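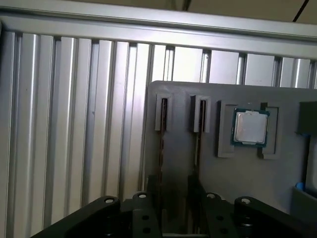 Montagem de PC com política aprendida: 950 demonstrações chegam?

rostico_lab
Janeiro foi-se nisto. Treinámos uma política única para desmontar e montar um desktop, com 950 demonstrações teleoperadas e 4 tipos de peça. Em ensaios, 40 tentativas por peça. O disco vai bem. A memória vai quando lhe apetece. 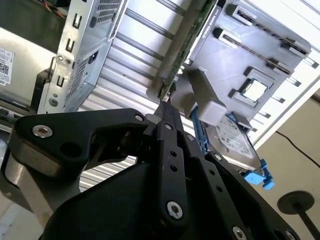 A nossa maior dor é a oclusão. A câmara do pulso vê sobretudo garra e parafusos: com o dedo central encostado à zona da placa gráfica verde, metade do que interessa fica tapado. Acrescentámos uma vista fixa e a taxa de sucesso subiu. Alguém separou os dois efeitos?

mohamedi
Separar como, se mudaram a câmara e o conjunto de dados na mesma semana? Isso é fé com gráficos.

rostico_lab
Foi na mesma sexta-feira, por acaso. Mas os pesos iniciais são iguais.
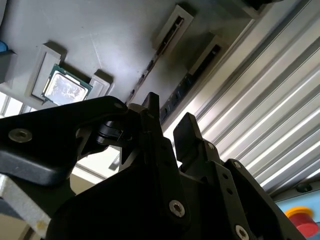 E treinámos com 3 sementes, antes que perguntes.

Rundora
Discordo do mohamedi. Três sementes para um artigo de robótica é quase luxo. O que me incomoda é outra coisa – o suporte das peças está sempre no mesmo sítio?

rostico_lab
Está fixo. Sim, eu sei.

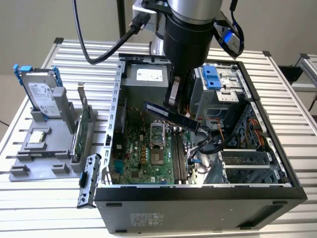 Mexemos-lhe uns centímetros nos últimos ensaios e o processador ressentiu-se mais do que a memória, o que ninguém aqui previu.

alberg
Força no pulso, usam? Sem isso, encaixar memória é empurrar e rezar.

rostico_lab
Só posição. Rezamos bastante.

mohamedi
Então refaz com uma câmara só e os dados novos. Depois falamos da vista fixa.

rostico_lab
Já está na fila da GPU, atrás de mais de 3 pessoas com prazos piores.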